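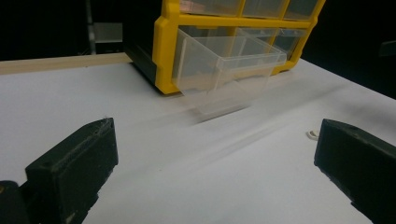
4.3 Recording drawer demonstrations with the hand-held gripper

This section covers the drawer task in the Kimaro manipulation study. It assumes that the gripper has been calibrated (Section 3) and that the Hurkero recorder is running and shows a valid clock. Read the whole section before recording the first take.

Preparing the station

1. Set the drawer cabinet flat on the white tabletop, toward the back. Leave clear table in front of the drawers for the full length of an open drawer.

2. Push all drawers fully in. A drawer that sticks must be taken out, wiped and refitted before the session.

3. Load the task file drawer_open_place. The recorder displays the take counter and the target drawer.

4. Open and close the fingers 2 times at full range. The width trace should return to the same value each time. If it does not, repeat the width calibration.

CAUTION: Keep your free hand out of the camera view during a take. Takes with a hand in view are rejected at import.

Recording a take

5. Hold the gripper with both fingers in view and the gap between them facing the cabinet. Press the trigger once to start.

6. Approach the target drawer at an even speed. Grip the front lip, pull in a straight line, and release before moving away.

7. Pick up the item and lower it into the open drawer. Open the fingers only after the item has passed below the rim.

8. Press the trigger again to stop. Return the item to the table by hand and close the drawer.

Note: Fast motion smears the drawer edges in the camera image. The pose tracker tolerates a few smeared images in a row, but longer runs cause a jump in the trajectory. Slow down on the pull - most tracking failures at Gatatstead came from this step.

9. Record 16 takes for each drawer position, then move the cabinet and change its angle before the next block.
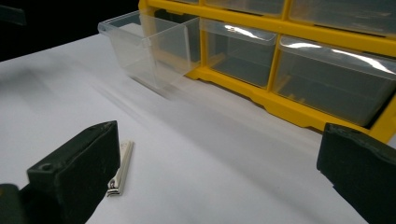 Item placement is varied by the operator and is not set by the task file. The study compares policies trained on fixed starts with policies trained on varied starts, so the spread of starting positions must be wide in every block. Small metal items are the hardest case. A nail clipper lying right against the inner side of the left finger, for example, is partly hidden from the camera, and the policy has to work from the part that remains in view. Include starts of this kind, with the drawer already pulled out, and tag them "occluded" in the take list.

10. Tag each take before starting the next. Valid tags are clear, occluded and failed. Do not delete failed takes. They are used to train the success classifier.

11. Vary the viewing angle as well as the item. At least 6 takes per block should start with the cabinet at a slant to the gripper.

CAUTION: Clear plastic drawer fronts produce glare. If a highlight covers the lip of the target drawer, shift the lamp or turn the cabinet slightly. Do not cover the drawer with tape - the tape becomes a visual cue and the policy will learn it.

Checking the data

12. Connect the recorder to the Vasesard workstation and run the import check. The report lists dropped images, tracking gaps and missing tags.

13. Replace any rejected takes on the same day, with the same lamp position. The full training set for this task is 700 accepted takes. Partial sets can be used to test the import but should not be used for reported results.

Note: Sets recorded with the December firmware store finger width in a different unit. Convert them with the script in Appendix B before merging.

Continue with Section 4.4, Closing the drawer.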